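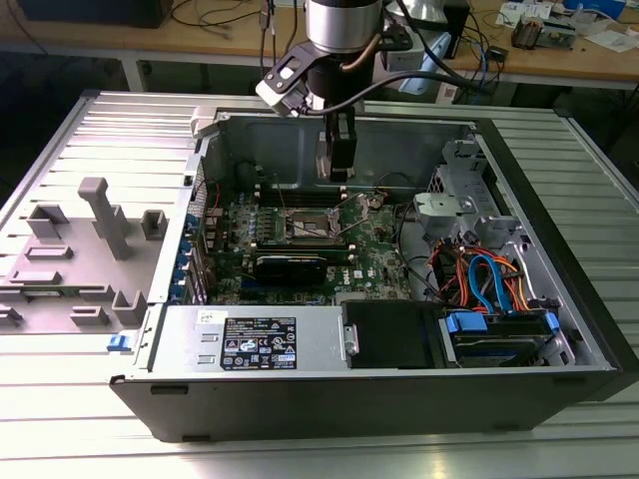
Print this page | E-mail this article

4.2 Did the court order change anything at Nilside?

The usual account of Nilside is a success story. Residents of the temporary camp went to court, the court ordered the municipality to stop removing people without notice, and the removals stopped. Fundar tells it this way in its published summary, and most later writing repeats Fundar. We went back to the case files and found much less to support the story than we had expected.

The order covered 94 households named in a list attached to the application. It did not cover people who moved into the camp after the list was drawn up, and it said nothing about the strip of land at Ilturari, where many of the same families had relatives. In the September after the order, 24 shelters were taken down at Ilturari. The municipality called them unoccupied. Residents said they were at work when the crews came. We have no way of settling this, and we doubt that the municipality does either, as its own log for that week has no entry under "occupied."

Fundar gives a figure of 82 percent for households "secure in their homes" one year on. The figure rests on a door-to-door count in which a household was marked secure if anyone answered. People who had already left could not answer, and they were dropped from the total. Put them back in and the share falls by roughly 20 points. 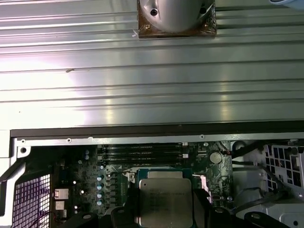 Figure 3. Ribbed metal panel with brown pad and light-gray housing.

Farina is often brought in as the comparison case. It had no lawyers and no order, and it was cleared. The trouble is that Farina stood on land already sold to a builder, while the Nilside site had no buyer. A municipality with no use for a piece of land may leave people on it whether or not a judge tells it to. Until someone finds a settlement on wanted land where an order held, we think the claim that court orders protect camps should be treated as unproven.

We do not say the case was wasted effort. Several residents told us that having a paper to show the crews mattered to them. How often the crews read it is another question, and the files are silent on it.

Last updated 2020-01-17

Print | E-mail

Reader comments (3)

I lived in the camp for two winters. The paper worked on our row. It did not work on the row behind us, and they were on the same list.

You are hard on Fundar. Who else was out there counting? I don't see your own survey anywhere in this section.

Does anyone know if the Ilturari log can be requested? I asked at the front desk and was told it was with legal.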